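Everything on the table

There is a school of kitchen advice that says you can't know what you own until you have seen it all laid out on a flat surface. Empty the cupboard, clear the table, spread it out, then look. I have now read this in 10 or so places, most recently in Eckhard Görtz's long column about small kitchens, and I remain unconvinced that looking does much of anything.
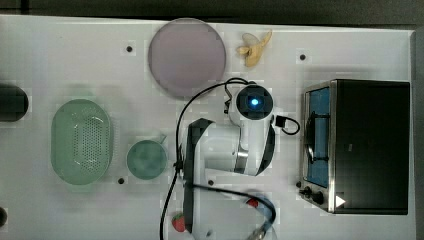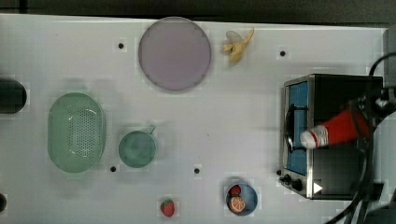
A plate, a colander, a banana, and plenty of white table between them.

I'll admit it is pleasant to look at. Pale pinkish plate, mint green colander, a bit of yellow. Anything looks good with that much white around it. A potato masher would look good. That is my first problem with the method: it makes a case for every object by giving each one more room than it will ever get at home. Nobody's colander lives with a foot of clear space on either side. Mine lives under a stockpot, inside a salad bowl, and when I pull it out something else comes with it.

Görtz says that once things are spread out you will "feel" which ones belong. I tried it on a Thursday evening with the contents of two cupboards and a drawer. It took up the table, the counter and one chair. What I felt was that I wanted dinner. I had 74 items out by the time I gave up, and I put back 72 of them, and one of the two I got rid of was a lid.

My neighbor Jyoti Bansal did the same thing last October and swears by it, so I should be fair to her. She says seeing her cups next to each other made her realize she only ever used the one with the short handle. Fine. But she knew that before. She washes that cup every morning! She didn't need to cover a table to find out.

Then there is the toaster oven, and this is where I think the whole approach falls down. A colander takes no decision at all. You can hang it on a nail. A toaster oven takes up a real piece of counter, every day, whether you cook in it or not, and on an open table it looks like one more thing among the plates and bowls. Seen from above, it hardly looks like a big commitment. Put it back under the cabinets, next to the kettle, with the cord going behind the bread box, and you remember what it costs you. I paid 240 dollars for mine, a Prollero, and I have moved it more times than I've baked in it. No amount of spreading out would have told me that. Trying to roll out pie dough beside it told me in a minute.

The people at Albers, the kitchen shop on our main street, run a class on this now. You bring a box, you unpack it onto one of their long tables, and somebody walks around asking when you last used your egg slicer. I notice that the shop sells storage jars.

What I would do, if anybody asked, is leave everything where it is for a month and pay attention to what I curse at. The pan I have to lift out to reach the other pan. The bowl that doesn't nest. I started a list on the back of an envelope and it is already more use to me than that evening with the chair was. The colander is on it twice, by the way, and I'm keeping the colander.

Jyoti thinks I did it wrong and has offered to come over and supervise. We'll see.

Recent posts
The drawer under the oven is not storage
Two weeks with the Plomoneck dish rack
Why I still dry by hand
Brirnport market: what I bought and what I regret
Against the matching set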